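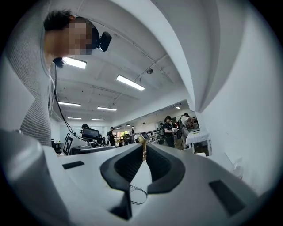
Small brands should write their own About page. I know, I write copy for a living, so I'm arguing myself out of a paycheck. But I've read 23 of these pages in the last two weeks (I was procrastinating on an invoice) and I could barely tell you which company was which. Everybody is passionate. Everybody has a journey. One of them sells drain covers!

The one I remember was Nukura, a two-person soap business. Their page says they started because the older sister was allergic to everything in her mother's bathroom, and that the first batch smelled like a wet dog. It has a comma problem and it goes on too long in the middle. I bought four bars.

Now compare Flirkberg, who make pretty nice desk lamps and paid an agency for what they call a brand narrative. I've met the founder, and she's hilarious — she once talked to me for an hour about why hotel lamps are always in the wrong place. There isn't a word of that on the site. There's a paragraph about light and how it connects us.

My friend Zuleica Godoy, who ran the copy desk at Rondari back when I was junior there, disagrees with me on this and has for years. She thinks most owners freeze up the second they open a blank page, and that a good writer is cheaper than six months of an empty tab. Fair enough, I've seen the empty tab. But what she did with clients was get them talking over lunch and type fast, and the pages that came out of those lunches were mostly the client's own sentences with the swearing removed. So I think she's on my side and won't admit it.

If you really can't face it, talk into your phone for 10 minutes as if a cousin had asked what you do all day. Type that up. Cut whatever bores you. Then pay somebody like me for an hour to fix the commas, and please don't let us touch the wet dog.

I tried this in August with a shoe repair place on Navarrete and the owner sent me 1401 words, nearly all of them about glue. We kept most of the glue.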